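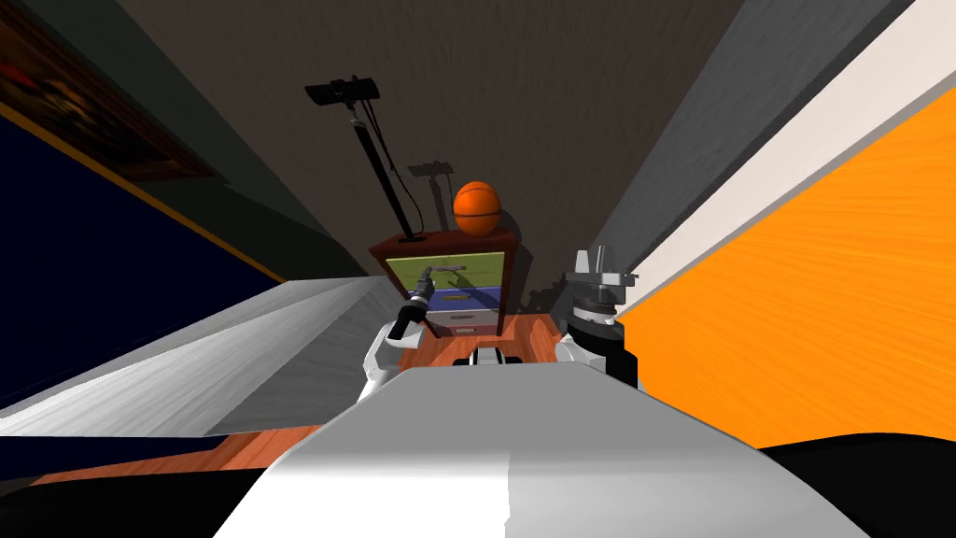 Slide 1: The dresser task in sim, left gripper at the green drawer

OK, hi everybody. Leave this one up while people find seats, it's a good one to stare at.

Say who I am, say thanks to Humaira Baloch for getting me on the schedule (and for the coffee!). Then straight in: I spent most of November opening drawers by remote control, and I want to talk about what that taught me about teaching.

Quick setup. The project is called Dinard. You wear the headset, you hold two controllers, and the arms in the simulator go where your hands go. One run at a task is one demo. We wanted 200 good demos of the top drawer, and I recorded 241 to get there.

Point at the thin handle on the green drawer. Ask the room: how would you grab that? Wait. Somebody always says "just hook it." Yes! Your fingers know what to do, but through a controller you can't feel a thing, so you creep in, stop, creep in again. And guess what the robot learns? It learns to creep and stop. My first 100 demos were full of my own nerves.

Gareth Entwistle's trick, give him credit: do five practice pulls with recording off, then hit record. My hands got smoother right away and so did the policy.

Then the other arm. Right gripper's up in the air here, fingers pointing at the ceiling. I used to let that hand drift wherever while I worked the left one, and all that drift goes into the data too. Pick a parking spot and stick to it.

(If time: basketball story. Keep it SHORT, last time it ate four minutes.)

Somebody will ask about moving a real robot by hand instead. I like it for short reaches, you do feel the contact. With two arms and one of me it got old fast.

Next slide is the messy demos, played at double speed. Check the sound is off first.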